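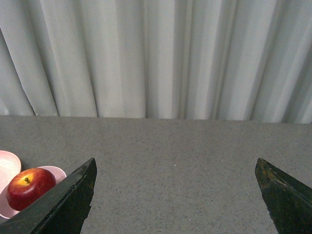
Valentyna Antoniuk reckons I am wasting an afternoon. Her view, passed on over the partition, is that the fingers are fine, the drop rate is a software matter, and anyone who takes a gripper apart in January deserves what they find in it.

Maybe. I have heard "software matter" on this cell before, and twice it was a screw. So, for the notebook, what I did and what I think it shows, which may not be the same.

State on arrival. Counter at 2964 cycles since the fingers were last off. Log has 20 drops or near drops in the last 261 picks, nearly all on round things. Before Christmas I would have expected a handful. Nobody had written anything in here between then and now, so I can't say when it started.

Fingers. Both scuffed. Left has small chips along the inner edge where the dark coating has gone paler. Right is worse: brownish patch on the upper surface just behind the tip, and the tip itself rounder than the left. The brown looks like rust. I'm not going to call it rust until I've had a solvent wipe on it, as we had the same argument over the Osham arm and that was old adhesive.

Does a rounder tip explain the drops? I don't think it does by itself. The tips hardly touch an apple, the flats do the holding. But if the right finger has been knocked hard enough to chip, it may have been knocked out of line too, and nobody checks that. The Venckus sheet says to check alignment "periodically". Thank you, Venckus.

Alignment. Closed on the 3 mm gauge, slow, at low force. Left flat sat square. Right flat touched at the bottom first with light showing above. Repeated it with the wrist turned half round in case gravity was helping. Same again. So there is a tilt, small, and it belongs to the finger or its mount and not to the wrist.

Took the right finger off. Two mount screws, the lower one loose enough to start with my fingers. No thread lock on it that I could find. The upper one had plenty. Cleaned both, fresh thread lock, back in to the figure on the Comthorpe card inside the cabinet door. I did not touch the left. It measured square and I'd like one thing in this job to stay constant.

Gauge again after refitting: square to the eye, no light.
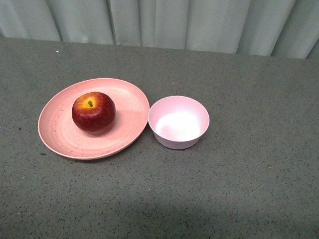

Setup for the re-run is to stay as it is: plate, apple, bowl, nothing else on the table, curtain drawn behind. Please don't tidy it. Last time somebody helpfully swapped the plate and we spent a morning comparing two different jobs.

Wrist camera offset. Vadevine's instructions say no recalibration is needed after a finger change. I don't believe them, or at least I don't believe it for a finger that has been sitting crooked. The offset was taught with the tilt in it, so the software has very likely been allowing for a fault that is now gone. If the first picks land off to one side, look there before touching the gripper again.

Spoke to Anikó Orbán about spares. There is one right finger on the shelf, unworn, but from a different batch, and she isn't sure the coating is the same thickness. I'd want to measure it before it goes on. Leaving the worn one fitted for now so that the screw is the only change.

What I am not claiming: that it's fixed. A loose screw is a nice find and nice finds make people stop looking. Valentyna's software theory is still standing, annoyingly. The grip force limit was changed in autumn and I can't find who signed for it or what it was before.

To do
Full 261 again, same objects, same order, no retuning in between
Wipe test on the brown patch
Check the left finger's screws for thread lock, after the run and not during
Find the old force limit
Write an actual interval on the Venckus sheet, in pen

Thread lock wants leaving overnight. Cell is switched off at the cabinet with my tag on it. Leave the tag alone, please, even if you only want it for some five minutes.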